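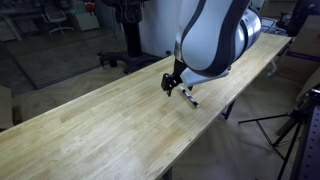
Re: [policy-list] Draft mandate for the Wanus training mission

Ro-un Nam wrote:
> The draft says the contingent will "support local forces in all
> tasks short of combat". I read that as covering route clearance.
> Hederum reads it the same way in their note. If we agree, can
> section 2 go forward as it stands?

I don't agree, and I would rather we settled it before the text goes to the ministry on Saturday.

Route clearance is listed in the annex under engineering, but the rules of engagement in section 3 treat any movement beyond the camp perimeter as an operational task. An instructor who walks a cleared road with trainees is covered by one part of the text and excluded by another. The Keltum mandate had the same fault, and the two governments involved spent most of July exchanging letters over a single convoy.

The ceiling of 434 personnel also needs attention. It counts instructors and force protection together but leaves out medical staff, who are carried on the air transport agreement. Almost 9 per cent of the people on the ground would therefore fall outside the figure reported to parliament. The figure can stay, provided the report says whom it leaves out.

Proposed wording for section 2:

"The contingent shall provide instruction, planning advice and equipment maintenance to local forces within the camps named in the annex. Movement outside those camps for any purpose other than transit or medical evacuation requires the written consent of both governments."

This drops "all tasks short of combat" altogether. The phrase has no agreed meaning in the host country's law – the Seo translation renders it as "unarmed tasks", and force protection would then be in breach on arrival.

I have left the withdrawal clause alone. Two months' notice is short for the heavy vehicles, but that was agreed at a higher level than ours.

Objections to the list, please, with the paragraph number.

Bit-na Jang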